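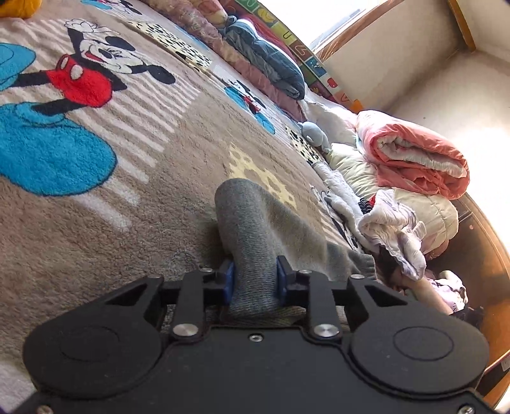
Spent my evening reading the label on a bag of mushroom coffee, so now you all get to hear about it. Thread.

The brand is Orkelex. Front of the bag says "focus blend" with lion's mane, chaga and cordyceps. Big drawing of a brain. The back says 637 mg of "mushroom complex" per serving and then stops talking.

637 mg of what, exactly? There are three mushrooms in there and one number. It could be mostly the cheapest one with a dusting of the other two. The label lets them do that as long as they call it a blend.

Second thing. "Mushroom complex" doesn't tell you which part of the mushroom. A lot of these powders are the root-like part (mycelium) grown on rice or oats, then dried and ground up with the grain still in it. So you may be paying supplement prices for a fair bit of rice.

I'm not saying Orkelex does that. I'm saying I wrote to them and asked, and the answer I got was "our mushrooms are grown with care for maximum vitality." Okay. On what?

Compare Leone, which I also had in the cupboard. Leone says fruiting body only and gives a beta-glucan percentage. Credit for that. It also says "ancient wisdom for modern brains," so let's not get carried away.

About the brain claims. The human studies on lion's mane that I could find are small. Small groups, short runs, mixed results. Some of them used doses a lot bigger than what you get in one scoop of coffee. Somebody may do a big one someday and I'll read it when they do.

Meanwhile every one of these bags has caffeine in it. You drank coffee and felt more awake. I have a theory.

Price check, same size bag, from the Fanley store near me. Regular ground coffee: 6 dollars. Orkelex: 69 dollars. I stood in the aisle and looked at the shelf tag twice.

"But I feel so much better since I switched." I believe you! I also felt great for two weeks in July when I was on Leone, and I was on vacation for both of them. I can't separate those and neither can the review section.

Speaking of reviews. Orkelex has 726 on its own site and I scrolled until my thumb hurt without hitting a single one under four stars. I have seen people give two stars to a spoon.

Things I'd want before buying another bag: the amount of each mushroom listed separately. The part used. A lab report for that batch, heavy metals included, because mushrooms do soak up what they grow in. Irine posts its reports by lot number, so it can be done. (Irine tastes like a wet basement, but it can be done.)

Also, chaga is high in oxalates. If you've had kidney stones, or you take blood thinners or diabetes meds, ask a pharmacist before you drink this stuff every day. The warning on the Orkelex bag is under the fold at the bottom where you tear it open.

A few people asking if I'm against mushrooms now. No. I had them on toast this morning. Butter, garlic, salt, and the carton made no promises about my memory.

Someone says Orkelex changed the label recently and now splits out the three amounts. If you have a newer bag, post the back of it. The back, please. I've seen the brain.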